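Flokau Community Lunch Room: Progress Report to the Dobre Fund
Reporting period: spring, through the end of May
Prepared by Lihua Mao, program lead

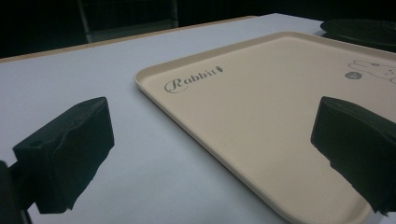

Rabbit tray on one of the white tables.

Summary

We're very happy with where the lunch room stands. The grant paid for new tables, a full set of serving trays and the shelving to store them, and all three are now in daily use. We have served 1497 lunches since the room reopened, which is well ahead of what we hoped for when we wrote the application (we would have been pleased with 500!). The kitchen side is still catching up, and there are 2 items below where we would like your guidance.

Tables

The white tabletops were the right choice. They brighten a room that gets very little daylight, and they wipe down fast between sittings. Nelu Pop fitted them during the school break and kept the old chairs, which were still sound. He has also leveled the floor near the serving hatch, so the table there has finally stopped rocking – the children in the early sitting had been wedging it with folded napkins for years.

The light-brown edging has held up well so far. One table has a small chip from the day of delivery, and the supplier, Wusari, has agreed to replace the strip at no charge. We expect that to happen before the summer program starts.

Trays

The trays have been the big hit of the spring. Each one is beige, with a raised rim and rounded corners, and the rabbit tray has the word "Rabbit" in curly gray script with a tiny carrot at the end of it, plus a line drawing of the animal itself. The youngest children ask for it by name, and several of them have learned to read the word that way. We did not plan for that and we love it.

The rim matters more than we expected. Under the old arrangement, with plates set straight on the table, spilled soup ended up on laps and on the floor. Now most of it stays on the tray. Iulian Pîrvu, who runs the early sitting, says cleanup takes him half the time it used to, and he has started using the extra minutes to let the children serve their own fruit.

We tried a few ways of stacking them. Flat piles slid around on the cart, so the trays now stand on their sides in the Flistell rack, short edge down. They drain well there and the children can pull one out without help.

Storage and kitchen

The shelving is up along the back wall of the kitchen. Iulian Stoica and Nelu Moldovan put it together in one long evening and labeled every shelf the next morning, and the cook has already relabeled most of them (she was right to). Dry goods have moved out of the hallway, and the hallway is a hallway again.

The second sink is behind schedule. The plumber found an old pipe that has to be replaced first, and his revised quote came in over our estimate. For now we wash the trays in batches after each sitting. It works, but it keeps one person at the sink through most of the afternoon.

Where we need your input

Sink: we would like to move the money left over from shelving to the plumbing line. The total budget stays the same. A revised sheet is attached to this report.

Extra trays: the late sitting has grown, and on busy days we run short. We would like to order more in the same style as soon as you approve the cost.

Next 3 months

Finish the sink and close out the plumbing line.
Replace the chipped table edging.
Open the room for the summer program, with lunch at noon and a snack at 3.
Send you the final count of lunches served, along with receipts.

Please do come by for a meal if you are in the area. Lunch starts at noon, and the lentil soup is excellent.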